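Open afternoon at the Vaughan lab

Went over in June with Bujar Mladenović, stayed till 4. Two arms, one old Dell tower on its side, gray printed plate next to it for holding the parts.
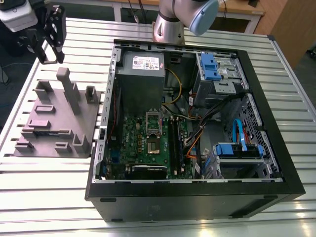

What they told us

Costel Shehu runs the demos. Project is called Brallik – teaching arms to put PCs together and take them apart. 70 visitors signed up, room fits 8 at a time, so expect to wait outside. Processor and socket is the fussy bit, he says.

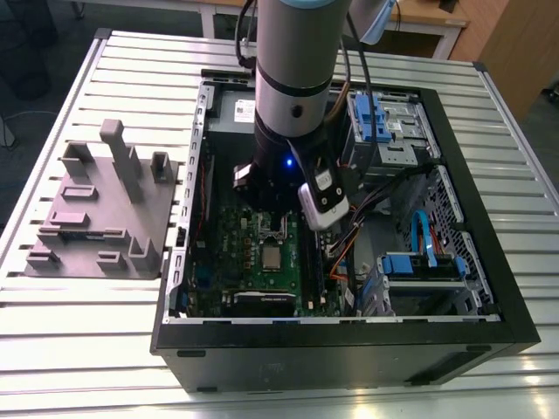

Bujar asked about memory sticks, got a long anwser. Next open day is in the fall, sign up at the front desk.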